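스쿤두다우 연구동 공개일에 다녀왔습니다

2020년 2월 10일, 벼르고 벼르던 스쿤두다우 연구동 공개일에 다녀왔다. 1월에 신청 페이지가 열리자마자 이름을 넣어 두고 한 달을 기다렸으니 기대가 꽤 컸는데, 결과부터 말하면 돌아오는 버스에서도 메모를 고치느라 내릴 정류장을 지나칠 뻔했다. 그만큼 재미있었다!

건물은 생각보다 소박했다. 1층 접수대에서 이름표를 받고 실내화로 갈아 신은 뒤 조별로 움직이는 방식이다. 우리 조는 모두 11명. 대학원생으로 보이는 분들이 절반쯤 되었고, 나처럼 본업은 따로 있고 로봇은 취미로 쫓아다니는 사람도 섞여 있었다. 자리를 옮길 때마다 앞줄 경쟁이 은근히 치열했다(나는 두 번 졌다).

제일 먼저 간 곳은 쿠에스타 팀의 발표실이었다. 쿠에스타는 사람이 직접 로봇 팔을 움직여 보인 동작을 모아 두고, 그걸로 집기 동작을 학습시키는 연구를 하는 팀이다. 여기까지는 요즘 여기저기서 하는 이야기인데, 이 팀이 파고드는 질문은 조금 다르다. 손목에 달린 작은 카메라 하나만으로 어디까지 할 수 있는가. 천장 카메라도, 작업대 옆에 세우는 고정 카메라도 쓰지 않는다. 발표자는 고정 카메라를 쓰면 설치 위치가 조금만 틀어져도 다시 보정해야 해서 그게 싫었다고 했다. 연구 동기가 '싫어서'라니, 마음에 들었다.

손목 카메라는 팔과 함께 움직인다. 팔이 빨리 움직이면 영상이 번지고, 물체에 가까이 가면 손가락이 시야를 꽤 차지한다. 보통은 그렇게 번진 장면을 골라내 버린다고 한다. 쿠에스타 팀은 버리지 않았다. 번진 장면을 그대로 두고, 그 순간의 팔 속도를 함께 넣어 학습시킨 것이다. 번짐의 방향과 길이에도 움직임에 대한 정보가 들어 있으니 속도와 짝을 지어 주면 모델이 그걸 읽어 낸다는 설명이었다. 이 대목에서 옆자리 분이 작게 "아" 하셨고, 나도 속으로 똑같은 소리를 냈다.

이어서 실제 학습에 쓰는 장면들을 화면에 띄워 주었다. 처음엔 뭐가 뭔지 잘 안 보이는데, 검은 손가락 두 개를 기준으로 삼으면 금방 눈이 익는다. 손가락 사이의 벌어진 틈, 그 너머의 밝은 면과 붉은 면의 경계, 이런 것부터 보인다. 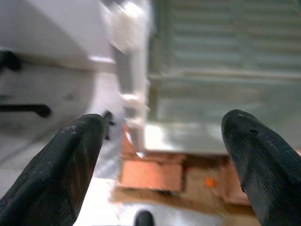 손목 카메라로 본 장면. 벌어진 두 손가락 너머로 주황빛 블록과 가로 줄무늬가 있는 연한 회녹색 패널이 흐릿하게 보인다.

숫자도 적어 왔다. 시연 데이터는 모두 400회분이고, 번진 장면을 뺀 모델과 넣은 모델을 나란히 놓고 168회씩 집기 시험을 했다고 한다. 성공률 그래프에서는 번진 장면을 넣은 쪽이 위에 있었고, 차이는 팔이 빠르게 접근하는 조건에서 가장 컸다. 천천히 움직일 때는 두 선이 거의 붙어 있었다. 정확한 값은 논문이 나온 뒤에 봐 달라고 해서 여기에는 옮기지 않는다. 다만 속도를 넣지 않고 번진 장면만 넣으면 오히려 나빠진다는 막대가 하나 더 있었는데, 개인적으로는 그게 제일 흥미로웠다. 잘 안된 실험까지 같은 그래프에 올려 둔 것도 좋았고.

질의응답에서는 조명 이야기가 길었다. 반들거리는 물체에 빛이 하얗게 날아가 버리면 번짐이고 뭐고 읽을 것이 남지 않는다. 노출을 줄이면 이번엔 어두운 틈새가 뭉개진다. 아직 답은 없고, 노출을 다르게 한 장면을 번갈아 찍는 방법을 시험 중이라고 했다. 나는 손가락에 가려지는 부분을 어떻게 처리하느냐고 물어봤다. 따로 지우거나 메우지 않는다고. 손가락이 늘 비슷한 자리에 나오니까 모델이 오히려 그걸 자처럼 쓰는 것 같다는데, '것 같다'까지가 현재 확인된 범위라고 선을 그으셨다.

다음은 옆방의 그라츠카. 앞 팀의 학습 결과를 받아 여러 팔에서 돌려 볼 수 있게 만든 실행 프로그램의 이름이다. 발표는 짧았지만 지연 시간을 다룬 부분이 알찼다. 카메라에서 받은 장면과 팔의 속도 값이 같은 시각의 것이 아니면 앞의 방법이 통째로 무너지기 때문에, 두 신호의 시각을 맞추는 데 개발 기간의 대부분을 썼다고 한다. 화려한 데모보다 이런 이야기를 듣고 싶어서 온 사람으로서 아주 만족. 시각 맞추기에 쓴 스크립트는 공개할 계획이라고 하니 나오면 집에서 꼭 돌려 볼 생각이다.

마지막으로 4층 휴게 공간에서 스키미아 모임의 포스터를 봤다. 스키미아는 연구동 안에서 데이터 정리 규칙을 함께 만드는 모임인데, 시연마다 작업자가 무엇을 하려고 했는지 한 줄씩 적어 두는 양식을 벽에 크게 붙여 놓았다. "블록을 잡으려다 방향을 바꿈" 같은 메모가 쭉 이어져서 읽는 맛이 있다. 나중에 실패 원인을 찾을 때 이 한 줄이 제일 쓸모 있다고 한다. 커피는 무료, 과자는 내가 올라갔을 때 이미 동이 나 있었다.

아쉬운 점이라면 발표실이 좁아서 뒷줄에서는 그래프의 축 글씨를 읽기 어려웠다는 것 정도. 자료집에 같은 그래프가 실려 있으니 접수대에서 꼭 챙기시길. 주차장은 일찍 차니 대중교통이 편하고, 정문보다 후문 정류장이 연구동에서 훨씬 가깝다. 다음 공개일 일정은 아직 나오지 않았는데, 나는 또 신청할 거다. 그때는 기필코 앞줄에 앉는다!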